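Working next to the robot: your questions answered
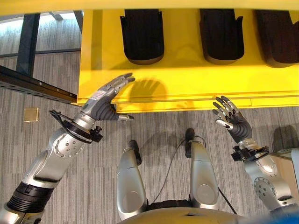 Why I wrote this page

I look after the bench team at Landow, and since the robot arrived I've been asked the same handful of things at the kettle, in the lift and once through a toilet door. So I've put the answers in one place. It's my own wording, so if something sounds a bit daft, blame me and not the company. Last updated April 19, 2018.

Is it taking my job?

I'll start with the one everybody wants to ask! No jobs on the bench team are going because of this. I asked for that in writing before I agreed to run the trial, and I got it. What will change is what you spend your day on. There'll be less reaching, sorting and putting things where they belong, and more checking, fixing and dealing with the odd orders that come in from Flemia with half the paperwork missing. Some of you will be pleased about that. A couple of you have told me you quite like the repetitive bits because you can listen to the radio and think about your tea, and I do understand. I've passed that on, and we're going to keep some hand-only shifts for people who want them.

What will it be doing to begin with?

Very simple handling at the yellow table. Reaching for things, picking them up, setting them down again. It has two arms and two proper hands with fingers, so in theory it can use the same tables and holders we do, and we haven't had to rip the place apart to fit it in. In practice it's slow. Please don't compare it with the person at the next bench, it isn't fair on either of them.

What are the black holders on the yellow table for?

They're part of the trial, so please leave them be. I know they look handy. I found a biro and a packet of mints in one last week (you know who you are) and we had to start the whole run again. If you need somewhere to keep your bits, ask me and I'll sort you out a tray.

Do I have to work with it?

Not if you don't want to. The first group was made up of people who put their hands up, and the next one will be too. If you change your mind halfway through, just tell me. You don't have to give a reason and it won't come up in your review.

How long is a session?

30 minutes, then you swap. We tried longer ones and people got bored and stopped paying attention, me included. You can do up to 4 sessions in a day, but no more than 2 in a row without a proper break. Proper break means away from the area, sitting down, drink in hand.

Will I need training?

Yes, but don't panic, it's one morning. Someone from Foltberg comes in and shows you how to start it, how to stop it and what to do when it gets itself in a muddle. You get to stop it yourself, several times over, until it feels like second nature. I'm hopeless with gadgets, I still can't set the clock in my car, and I was fine by elevenses. You're paid for the morning at your normal rate.

Is it safe to stand close?

Stay on your side of the table while it's moving. That's the main rule and I'm a bit of a dragon about it. Don't lean across, don't reach in to grab something it's dropped, and don't hand it things for a laugh. If you want to get closer, stop it first and wait until the arms are still. Long hair tied back and lanyards off, please.

It's heading the wrong way! What do I do?

Press stop. You won't break it and you won't be in trouble. I would much sooner you stopped it ten times for nothing than stood there wondering. Afterwards, jot down what it was doing in the notebook, in any words you like. "Went funny near the edge" is a perfectly good entry, and the Foltberg lot tell me they get more out of those notes than out of our tidy weekly form.

Can I leave boxes by the table?

I'd rather you didn't. Cardboard does tend to collect round there, I know. If a box is in use, fine, but take it with you when you're done. The same goes for anything on the floor that somebody might catch a foot on. The carpet is streaky enough that small things vanish into it completely.

Is it watching me, or timing me?

It isn't used to time anybody. Your output isn't measured during a session, and nothing from the trial goes to payroll or to your line manager. If that were ever going to change, you'd be asked first, as a group, and I'd be making a fuss alongside you.

Does my pay change?

Your basic stays the same. There's a small top-up for each session you supervise, and it shows as its own line on your payslip. If it's missing, come to me before you ring payroll, as it's nearly always my form that's late. Sorry in advance.

Are other sites doing this?

The Yalçınkaya warehouse started before us and I went over for a nosy. They've got 3 people trained up on every shift, and I've copied that here. The best tip I brought home was to let everybody have a good stare at it for the first few days. They'd tried shooing people back to work and it only made things worse. So if you're passing on your break, stop and look for as long as you like, from the right side of the table.

Does it have a name?

Not officially. I've heard four suggestions and can only repeat one of them, which was Susan. Put yours in the box on my desk if you feel strongly.

What happens after the trial?

We sit down in November, the whole bench team, and go through what worked and what drove us up the wall. Nothing gets bought or signed before then. If you'd like something raised and don't fancy saying it in front of everyone, drop me a note and I'll read it out without your name on it.

My question isn't here. Who do I ask?

Me! My desk is the messy one by the stairs. Or write it on the whiteboard and I'll add it to this page when I next get a minute.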